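Speaker notes: Tableware handling at Widska, what changed for the kitchen staff
Slot: 25 minutes plus questions. Slides are numbered in the deck; notes follow slide order.

Slide 1. Title
Say which site the talk covers. Widska runs several canteens; the work reported here concerns the dish return at Hotlow and the test cell at Saavedra. Nothing in the talk applies to cooking or serving.

Slide 2. The job before
Dish return at Hotlow was a four-station line. Trays came in on a belt, one person stripped them, one sorted plates by diameter, one loaded racks, one unloaded at the clean end. Staff rotated every 2 hours. The rotation was written down but seldom followed in the lunch peak, when the fastest sorter stayed on sorting. Pause here. Most sites in the room will have the same arrangement.
Reported complaints, in order of frequency: wrists, noise, standing on a wet floor. Boredom was mentioned less often than management had expected.

Slide 3. What was automated
Sorting and rack loading only. Stripping stays manual because of cutlery, napkins and food waste. Unloading stays manual for now; the clean end also serves as the inspection point, and the operators did not want to give that up. Explain that the decision followed two meetings with the shift and one trial layout in tape on the floor.

Slide 4. Why plates are harder than they look
A shallow plate offers very little to hold. The rim is low, the wall curves, and the glaze reflects overhead lighting. Two plates close together can read as one from a low angle, with the rear one showing only as a strip of rim. Depth readings on a glossy wall are unreliable, so the Terna controller combines several views before it commits to a grasp. Color helps when the crockery is mixed, and it is of no use in a canteen where every plate is white. 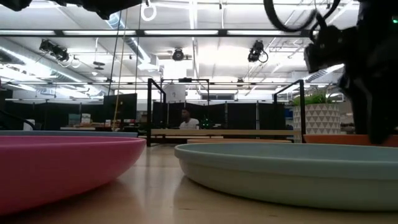 The practical consequence for staff is spacing. The system copes with plates set down singly with a gap between them. It copes poorly with overlapping plates, and it stops on anything nested at an angle. The person stripping trays therefore has a new task, which is to place each plate in a way that suits the machine. This was not in the original job description. It took until February to get it added, along with the training time.

Slide 5. Measured effect
Peak throughput at Hotlow is 400 plates an hour with the cell running. Do not present this as a gain over the manual line; a full manual crew could exceed it for short periods. The difference is that the rate holds through the afternoon.
Early stops ran at 4 per shift. Most were cleared at the table by moving a plate. If asked for current figures, say they are still being collected on the new grasp settings and will be in the written version.

Slide 6. Who does what now
No positions were cut. Two people moved from sorting and loading to other duties: one to the clean end, one to cell attendant. The attendant's work consists of watching, clearing stops, wiping the camera covers and logging faults. Stress that this is a different kind of tiredness. Attendants describe long periods of low activity followed by a stop in the middle of the rush, with the belt backing up behind them. Rotation into and out of this post has been shortened for that reason, and this time it is enforced by the shift lead.
Pay grade: attendant was first graded the same as sorting. It was regraded after the fault log showed how much diagnosis was being done at the table. Give this point its full minute.

Slide 7. Things done badly
The stop button was placed for a right-handed person standing on the far side. Moved.
Fault messages were written by the integrator for the integrator. "Pose rejected" meant nothing to the shift. The text now says which plate to move.
Training was given to the day crew and passed on by word of mouth to the evening crew. The evening crew had a longer stop time for several weeks, and this was read at first as a hardware problem.
Break times were not adjusted. The cell does not need a break, and for a while the attendant did not get one either.

Slide 8. Test cell at Saavedra
New plate types go through 100 picks at Saavedra before they are released to a canteen. Kitchen staff now attend the first session for each type. They bring the crockery as it comes off a real tray, with residue on it, and they decide the order in which it is set down. Several failures were found this way that had not appeared with clean plates laid out by engineers.

Slide 9. Open items
Bowls. Stacked saucers. Chipped rims, which the clean-end operators catch by touch and the cell does not catch at all. Noise at the return is lower by ear but has not been measured. Written agreement on the use of camera footage is in draft; until it is signed, recordings are kept for fault review only.

Slide 10. Questions
Expect a question on cost. Refer to the procurement contact on the slide. Expect a question on staffing at the next site. The answer is that the staffing plan will be agreed before the cell is ordered, and that at Hotlow it was agreed afterward.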